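# 浅色软布的清洗、晾晒和折叠

更新：2021/9/15

家里的浅色软布用途很杂，擦杯子、盖面包、垫餐具、罩小家电，都是它。颜色浅，脏得快，洗得也勤，洗不对很快就发硬、发灰、走形。下面写的是日常洗、晾、叠、收的做法，适用于薄荷绿、米白、浅灰一类的棉布和棉混纺布。真丝、羊毛和带涂层的布请按水洗标处理，这里不讲。

## 需要的东西

- 一个能放下整块布的盆，或者干净的水槽
- 中性洗衣液
- 氧系漂白粉（彩漂粉），不要用含氯的
- 软毛牙刷
- 细密网眼的洗衣袋
- 晾衣杆和夹口带软垫的夹子
- 一块平整、擦干净的浅色台面

台面用浅色，主要为了看得清掉下来的毛絮和碎屑。深色台面也能用，叠之前多擦一遍就行。

我用的洗衣液是Zernine的无香型，洗衣袋是Watau的小号。换别的牌子没有影响，洗衣液看清是中性的就可以。

## 第一步：分类

先把布按脏的程度分开。擦过油的单独一堆，只沾了水渍、面粉、灰尘的另一堆。两堆不要一起洗，油会转到干净的布上，洗完摸着发黏，晾干以后能看到一块一块颜色偏深的地方。

新布第一次洗也要单独放。薄荷绿这类颜色看着淡，头一两次下水仍可能有浮色。检查方法：取一块白色旧布，沾湿，在新布的边角上按一会儿，看白布有没有染上颜色。染上了就单独洗，到不掉色为止。

分类的时候顺手把布抖一抖，拿到垃圾桶上方或者阳台外面抖都行。面包屑和头发湿了以后贴在布上，比干的时候难弄得多。

## 第二步：处理局部的污渍

整块布下水之前，先看有没有明显的印子。

**油渍。** 布保持干燥，滴一点中性洗衣液在油渍上，用手指从外圈往中间揉。放一刻钟再下水。先打湿再滴，效果会差不少。

**茶渍和咖啡渍。** 用温水把彩漂粉化开，只泡有印子的那一角。泡的时候把布完全压在水面以下，露在外面的部分容易留下一道水线。

**果汁。** 从背面用凉水冲，让水把颜色往正面顶出去。冲到流下来的水是清的，再按普通污渍洗。

**蜡。** 等蜡硬了，用指甲或者塑料卡片刮掉大块，剩下的垫上吸水纸，低温熨斗隔着纸烫，纸脏了就换。不要直接用热水冲，蜡化开会渗进布里。

**霉点。** 浅色布上的霉点很难完全去掉。可以用彩漂粉温水泡，轻的能淡很多，重的就改作抹布。

牙刷只在缝边和厚的地方用，顺着布纹刷。在薄的地方来回刷会起毛，起毛的位置以后特别吸灰。

## 第三步：洗

### 手洗

1. 盆里放温水，手伸进去不觉得烫就可以。
2. 先放洗衣液，用手搅开，再放布。直接把洗衣液倒在布上，浅色布容易留印。
3. 按压，让水穿过布。不要拧。
4. 泡一会儿，脏水倒掉，换清水。
5. 过水三遍。第三遍的水如果还有泡沫，再加一遍。

按压比搓洗慢一点，但布不容易歪。编织松的布尤其怕搓，搓几次以后四个角就对不齐了，后面叠的时候很麻烦。

### 机洗

装进洗衣袋，选轻柔程序，水温选低档。洗衣袋装到一半多一点就够，塞满了布在里面转不开，折痕压得很死。

不要和毛巾一起洗。毛巾掉的毛会粘在浅色布上，干了以后要一根一根摘。也不要和带拉链、魔术贴的衣服放一起。

脱水选短时间。脱得太干，布上的褶会很硬，要喷水才能熨开。

柔顺剂可以不放。擦杯子的布放了柔顺剂吸水变差，玻璃上会留一层雾。

## 第四步：去水和晾晒

手洗的布从水里拿出来，双手托着，让水往下滴。滴得差不多了，铺在干毛巾上，连毛巾一起卷起来，用手掌压一遍，打开。这样处理过的布含水不多，又没有拧出来的斜褶。

挂之前抓住两个角抖几下，再换另外两个角抖。抖完以后用手把四条边捋一遍，缝边卷起来的地方翻平。晾的时候缝边是什么样，干了就是什么样。

晾的方式有两种：

- 对折搭在杆上。适合大块的布。中间会有一道浅折痕，叠的时候顺着它折就行。
- 夹两个角挂起来。适合小块的布。夹子夹在缝边上，别夹到中间的面料。

放在通风的阴凉处。薄荷绿在太阳底下直晒，时间长了会发黄，而且多半只黄朝外的一面，叠起来两面颜色对不上。我以前住在Broltdale的时候阳台朝南，有一批布就是这么晒坏的，后来一直挂在屋里靠窗帘内侧的位置。

三月前后天气潮，布可能一整天都干不透。这种时候把间距拉开，两块布之间至少隔一个拳头，开风扇对着吹。摸着凉的就是没干，先别收。

## 第五步：除毛絮

完全干透以后，在台面上摊开检查一遍。侧着光看比较清楚，毛絮和小颗粒都会显出来。

大的线头用小剪刀剪，不要拽。拽线头会把旁边的纱一起抽紧，形成一道皱。细的毛絮用粘毛滚筒，朝一个方向滚。布面上有毛球的，用剃毛球器，把布绷平再推，速度慢一点。

落到台面上的碎屑及时擦走，不然翻面的时候又粘回去。

## 第六步：熨（可以省略）

平时擦东西用的布不用熨，盖食物和垫餐具的布熨一下会平整一些。

熨斗开中低温，从布的背面熨。布稍微有点潮的时候最好熨，全干了就喷一点水，等水散开再下熨斗。先熨四条边，再熨中间。从中间开始熨，多出来的量会被推到边上，变成波浪。

熨完摊着放凉，再叠。趁热叠会压出新的褶。

## 第七步：折叠

先讲长方形的布，正方形的做法一样，最后一步的方向随便选。

1. 把布平铺在台面上，正面朝下，长边对着自己。
2. 用手掌从中间往两边抹平。
3. 下面的长边向上折到上面的长边，对齐两个角，再抹平。
4. 左右两边各往中间折，边缘之间留一条窄缝。不留缝的话，最后合起来的地方会鼓。
5. 沿着窄缝对折。
6. 缝边朝里，折痕朝外，放进抽屉。

对角的时候，拇指和食指捏住缝边交汇的那一点，捏得浅一些，只捏住最外面的一层。捏得太深，下面一层会跟着被提起来，角就错开了。软的布容易滑，可以用另一只手的手掌压住已经折好的部分。

布铺下去总有一些小的起伏，不用全部抹掉。抹得太用力，布会被拉长，松手以后又缩回来，边反而不齐。

四个角如果怎么都对不上，说明布已经洗歪了。把它喷潮，两手抓住短的那条对角线的两头，轻轻往外拉，再换边检查，平铺晾干。歪得厉害的拉不回来，叠的时候对齐一条长边，另外三边随它去。

## 收纳

竖着放比叠成一摞好拿，抽一块不会带倒别的。抽屉深的话，用硬纸板隔一下。我用的是Duda的布面收纳盒，一个三十来块，放在橱柜下层，擦杯子的和盖食物的分开装。

洗好的放后面，从前面拿。这样每块布用到的次数差不多，颜色变旧的速度也接近。

抽屉里不要放樟脑丸，盖食物的布会串味。怕潮可以放一包干燥剂，隔一段时间换新的。

长期不用的浅色布，叠好以后用白纸包一层，隔六个月左右拿出来换个折法。一直按同一条线折着，折痕处会先发黄，颜色再也匀不回来。

## 常见问题

**洗完发硬。** 多数是洗衣液没过干净，或者水质偏硬。重新过几遍清水，最后一遍加一小勺白醋，晾干以后味道会散。

**发灰。** 通常是和深色衣物一起洗造成的。用彩漂粉温水泡一次，再单独洗。

**有股闷味。** 没干透就收了。整批拿出来重洗，抽屉也擦一遍，敞开晾到里面摸着是干的。

**边上卷起来。** 缝边的线比布缩得多。趁潮把边拉平，用夹子固定着晾，或者从背面熨一下。

多块布一起处理的时候，叠完一块就挪到旁边，再铺下一块，不要在已经叠好的上面继续铺。 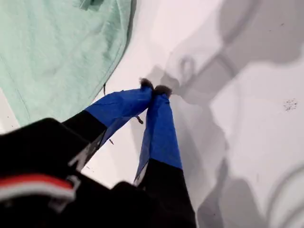
全部叠完以后别急着关抽屉，敞着放一会儿，把剩下的一点潮气散掉再关。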